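# Trudia Salon Display Set

Last updated: May

## Summary

The Trudia Salon Display Set documents the display items kept in nail studios: color charts, framed cards, tip stands and the tables they are used on. The current release contains 3,266 photographs grouped into 492 item records. It is maintained by Aidoo and distributed through the Urkatdale archive.

## Contents

Each record covers a single item. Color charts form the largest group. A typical entry is a framed card marked "MIGEEN.C" and numbered 024, with almond-shaped tips in sets of three, ranging from pale cream and peach to terracotta and deep reddish brown. 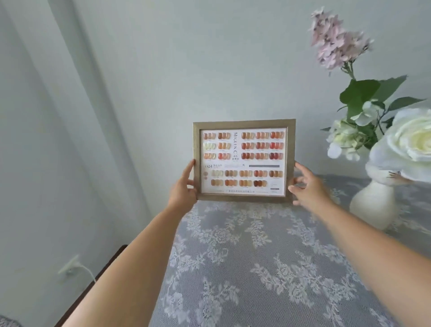

## Labeling

Color families are assigned by eye from a fixed list of 31 terms. Translucent shades are tagged "jelly" in addition to their color family. Printed brand names and chart numbers are transcribed as they appear; small lettering that cannot be read with confidence is left blank.

## Known limitations

Glass-fronted charts may show glare, and lighting differs between studios. The photographs should not be used to match polish shades. Warm tones are overrepresented in this release.

## Access

Files are supplied in folders of up to 300 photographs. Corrections to labels may be submitted through the Anow request form and should state the record number.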